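I got to the Gurkdale workshop a little after nine in the morning, with a coffee in one hand and a list of questions I mostly ended up ignoring. The Jinditz team had been at it since seven. They asked me to keep their names out of this, so I'll call the two people I talked to the operator and the engineer, and you'll have to picture them for yourselves (both tired, both very funny, both wearing slippers).

What they do all day is teach by showing. The operator sits a few feet from the robot and moves a small pair of hand-held arms, and the big pair copies her. Every move gets recorded, and later a program called Anent chews through the recordings and tries to work out how to do the job on its own. "People think I'm programming it," she told me. "I haven't written a line of code in my life. I pick things up, I put things down, and I try to do it the way I'd want it done back to me."

I asked how long it took before it felt natural. She laughed at that. "The first week I wanted to cry. You close your hand and there's this tiny wait, and then the gripper closes. So you close harder, as if that would help! By August I'd stopped noticing the wait. Now I notice it when it isn't there – I reach for a mug at home and my hand feels too fast."

The hard part, she said, is when both arms have to work close together. With one arm you can be sloppy and get away with it. With two you have to think about wrists and elbows as well as fingertips, and about which side goes first.

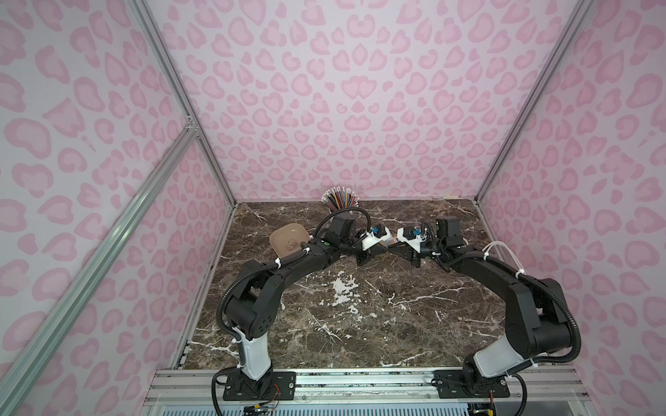 Bélanger, where the team rents a second room, had wanted the whole thing done with one arm, and the engineer still hears about it: why pay for two, the people over there ask, when most of what you teach could be done with one and a bit of patience? He sees their point and doesn't agree with it. "Try opening a jar with one hand," he said. "You can. You'll hate it. And then you have to teach the robot your silly trick with the jar between your knees."

He's the one who looks after the recordings, and he is fussy about them in a way I came to enjoy. When I visited they had 2905 saved attempts, and he had thrown out 1190 of those. That seemed like an awful lot to me, so I asked what was wrong with them. Were they failures?

"No, no, I keep plenty of the failures," he said. "If she misses, and then she backs up and gets it on the second try, that's gold. The robot is going to miss too, so it should see what you do about it. What I throw out is the dithering. She stops to think, the arms hang there, and the program learns that hanging there is part of the job."

The operator, who was listening from her chair, said he should try it sometime. He has tried it. She told me he was terrible, and he nodded.

They also showed me the other way of doing it, where you take hold of the arm itself and walk it through the motion. I'd assumed this would be easier, and I had a go (on a spare arm, with the engineer hovering). It's heavier than I expected, and you end up pushing from odd angles, with your own body in the way of what you're trying to look at. "Good for simple paths," he said. "From here to there, slowly. For anything with two hands I'd much rather she drove it from the chair."

I wanted to know what a normal day's session looks like, and it's less glamorous than I'd hoped. They pick one small job and repeat it, moving the objects a little between tries so the program doesn't just memorize a spot on the table. A run lasts roughly 30 seconds. Then they set everything up again, which the operator says is the real work and the bit she'd happily hand over to a robot.

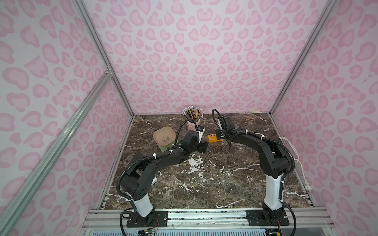
She takes a break every hour now, a rule she fought at first. Her shoulders were fine, she said, but her attention wasn't, and the engineer could tell from the recordings. "He comes over and says, you got bored at eleven o'clock. And I did! I got bored at eleven o'clock. The arms go all lazy, they take these big swoopy turns, and I had no idea I was doing it."

So does the robot end up moving like her? I'd been saving that one. The engineer says yes, a little, and that he can tell her runs from his own without checking the labels. She comes in from the side and slows down early, while he goes straight at things and brakes late. After training on both, Anent does something in between that neither of them quite likes.

"It does my thing with the wrist, though," she said, and she showed me, a small tilt just before closing the fingers. She hadn't known she did it until she watched the arm do it without her. She found that creepy for a day or so, and then rather sweet.

Next month they start on a longer job, two steps in a row with no pause in the middle, and she's already been practicing at her kitchen table with salad tongs.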